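Etura Open-Topped Sorting Box

Product overview

The Etura sorting box is a tabletop container for holding small mixed items during sorting and handling work. Its sloped walls guide loose articles toward the floor of the box and keep round pieces from rolling onto the table. The box is supplied in light gray and is intended for indoor use on a level surface.

Typical contents include cloths, coils of wire, bottles, small lidded containers and blocks. Items of different shapes may be placed in the box together, and no dividers are required. The gray metal floor will show scuffs and smudges in regular service. These marks do not affect use.
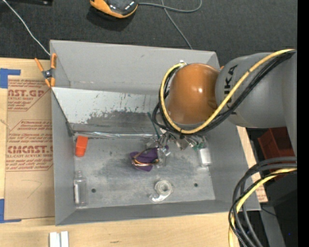
Care and placement

Wipe the floor and walls with a damp cloth and mild soap. Stains on the sloped panels may need a second cleaning. Spring clamps may be fitted at the rim where two panels meet. Check them before each period of use and replace any clamp that has lost its grip.

The box should not be lifted while loaded. The maximum load is 18 kg.

Ordering

Item number: 3000
Delivery: within 15 working days
Replacement panels: available singly from Barrientos
Product inquiries: Esben Skov, Equipment Office

Page last reviewed 29th January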